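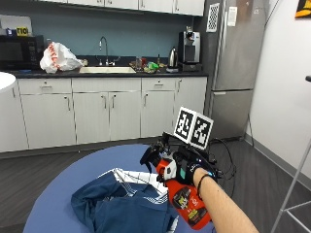
Spray bottle in hand over a navy garment on the round blue table.

About Omerdale Travel

Omerdale Travel is a small tour company arranging holidays in Poland, the Baltic coast and the Czech Republic. We work mainly with independent travellers and small groups from Britain and Ireland. Our groups are never larger than 13 people, so we can use family hotels and ordinary trains instead of coaches.

The company was started by Lucyna Sikora and Clyde Obi, who had both worked for larger operators and wanted to run slower trips. Their first tour was a spring walking week with one guide and a hired minibus. The minibus has gone, but the walking week still runs each April and usually fills up first.

What we do

Most of our trips last between seven and 10 nights. You can join a group departure or ask us to plan a private route. We book the rooms, rail tickets, local guides and any museum entry that needs a fixed time. Flights are not included - we found that most customers prefer to choose their own airport and travel times.

Summer is our busiest season, with lake and coast holidays from June onwards. In autumn we run city breaks with a strong food side, and in December there is a short programme of Christmas markets. We do not run tours in January or February, when the office plans the next year's routes.

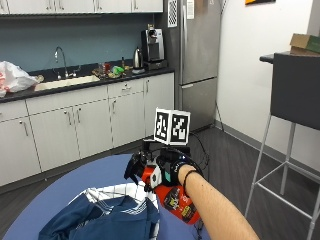

A red item with black and yellow labels, held just above the tabletop.

Our people

Lucyna Sikora looks after routes and hotels. Clyde Obi deals with bookings and is normally the person who answers the phone. Aniela Olszewski leads the walking tours and trains new guides. Muchen Yuan joined us to plan private trips and also handles rail tickets, including the awkward cross-border ones.

Where we are

Our office is on the first floor of a former seed merchant's, built in 1931. There are stairs but no lift. If that is a problem, please tell us when you make an appointment and we can meet you at the library across the road.

Booking with us

We ask for a deposit of £70 per person to hold a place on a group tour. The balance is due eight weeks before departure. Private trips are priced separately, and we send a written quote before asking for any money.

The office is open on weekdays from 9.30am to 5pm, closing at 3pm on Friday. Brochures can be posted on request.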